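Reijo Hirvonen on bags, labels and the packing bench
Dec 12, 2022 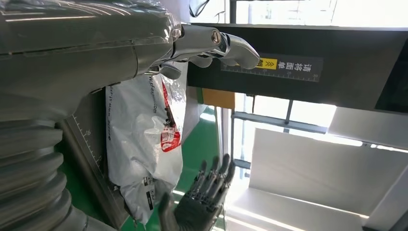

Starting with the label

Reijo Hirvonen has spent 14 years in parcel packing, the last few of them at Otness, where he sets up benches and trains new packers. He began at Campos, a smaller shop that sent out spare parts.

"At Campos we wrapped everything in paper and wrote the address by hand," he says. "You could do 60 parcels on a good day. Now a bench here does 300 before lunch."

Most of his work is with plastic bags. He likes white ones because scuffs and tears are easy to find, but they have one problem. They wrinkle, and a label on a wrinkle is hard to scan.

"Flatten the bag first. Push the air out, fold the top, then put the label on. People do it the other way around when they're in a hurry."

Small labels give him the most trouble. The print is fine and a crease through the code is enough to stop a parcel. He tells packers to keep the label clear of any logo and away from the seam.

What he looks for at a bench

Hirvonen wants a ruler within reach of every packer. When Otness took on the Bernix account in November, almost 30 parcels came back in the first week with the wrong size entered.

"They were guessing. I'd guess too if the ruler was in a drawer."

He also prefers short signs, placed where the hands are working. The long instruction sheets from the old Rinen line are still in a binder in his office.

His next job is a second bench for the Bernix orders. He hasn't settled on the height yet.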